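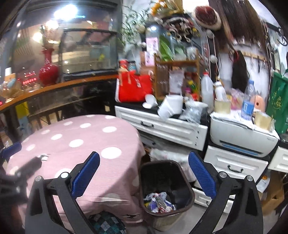
Pinza Nireo de dos dedos: pierde las bolsas de basura al tirar de ellas

Publicado por skumton_28 en Pinzas y efectores

Estoy comparando dos pinzas de mano para una tarea doméstica: cambiar la bolsa de una papelera. La Nireo cierra bien sobre objetos rígidos, pero con plástico fino la bolsa resbala en cuanto hay tracción lateral. La Skavum aguanta más, aunque arruga tanto la bolsa que luego cuesta abrirla. De 200 intentos con la Nireo, 28 acabaron con la bolsa suelta. Almohadillas de serie en las dos. ¿Cambio las almohadillas o subo la fuerza de cierre?

ferrolano_mec

Almohadillas, antes que fuerza. Con película de polietileno el texturizado grueso apoya solo en las crestas y el área real de contacto es mínima. Prueba silicona lisa de 2 mm, dureza baja, y limpia con isopropílico entre series.
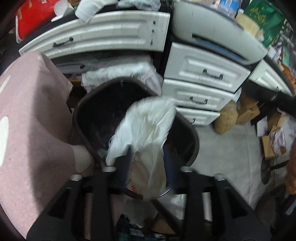

Revisa también el ángulo de entrada. Si coges la bolsa por un pliegue, con varias capas entre los dedos, la carga se reparte y desliza menos. Si coges una sola capa por el borde, se va siempre. Yo anotaría el tipo de agarre en cada intento, porque mezclados esos 200 no dicen gran cosa de la pinza.

tornillo359

A mí me pasaba con otra y era holgura en los pivotes. Apriétalos.

taller_toledo

Lo de los pivotes se comprueba en un momento: cierra sobre una galga y mira si las puntas quedan paralelas. En la mía no quedaban. La silicona lisa funciona, pero coge polvo enseguida y hay que cambiarla a menudo. De la Skavum no puedo opinar, no la he tenido.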